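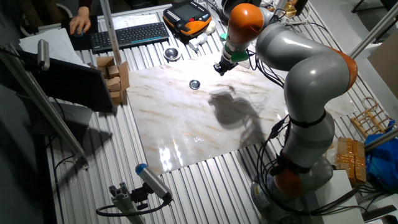

## Council Watch, progress report to the Gornell Fund

June 6, 2024

Hello again! You asked for something shorter than my last report, so I'm skipping the history and going straight to what got done, what didn't, and where the money stands.

### Meetings

We've now covered 18 public meetings of the Flindthorpe town council and the Wutitz County board, counting the two long budget workshops in April (the second one ran past eleven at night and I drove home with the windows down to stay awake). Every one of them has a plain-English summary up on the site, usually by the next afternoon. The county ones take longer. Their agenda packets come as scanned pages, often sideways, and I end up retyping the tables by hand.

The biggest surprise this spring was how many people wanted the boring stuff. I figured the zoning fight over the Bashir Road lots would be our top story, and it did fine. But the page that explained what a "first reading" is, and why the council votes twice on the same ordinance, got passed around like crazy. So I've been doing more of those. There's one on consent agendas, one on what a quorum is, and a half-finished one on how the reserve fund works that I keep rewriting.

### The vote tracker

This is the part you were most interested in, and I'm happy to say it's live. It holds 359 recorded votes, going back to the start of the current council term. You can sort by member, by topic or by outcome. You can't yet search by street name, which everybody asks for, and I'd love to get that in before the fall session.

I did have to pull it down for two days in April. A reader noticed that abstentions were showing up as "no" votes on the member pages. She was right, I was embarrassed, and I checked every entry against the signed minutes before putting it back up. There's a correction note at the top of the tracker and I plan to leave it there.

The town clerk's office now sends me the minutes as soon as they're approved, which saves a trip. The county still wants a written request each time. I've asked for a standing arrangement and haven't heard back.

### Readers

The email list is at 1497 subscribers. Most of them are inside town limits, and I'd like to do better out in the rest of the county, where the bus and road money decisions hit people hardest and the meetings are a long drive away. I tried leaving printed summaries at the library branches. The ones at the Flindthorpe branch go fast; the other branches, not so much. I'm going to try the feed store and the two laundromats next.

We also held an open evening on the budget, and 60 people came! I'd set out chairs for half that. The questions were good and pretty pointed, mostly on the sewer rate increase and whether the parks money could be moved mid-year (it can, with a public hearing first). I wrote up the answers and linked them from the budget page.

### Money

Spending is close to plan. Hosting came in under, printing went over, and the two nearly cancel out. I haven't touched the training line because the records-law workshop I wanted to attend was full. I'd like your okay to move that money to transcription help for the county meetings. If you'd rather keep it where it is, the workshop runs again in the winter and I'll sign up early this time.

### What's next

- Street-name search in the tracker
- Finish the reserve fund explainer (really)
- A candidate filing calendar, with the forms linked
- A Spanish version of the budget page, checked by a second reader before it goes up
- Another open evening once the draft levy comes out

The spreadsheet with the line items is coming in a separate email. The transcription question is the only thing I need an answer on before the next county meeting.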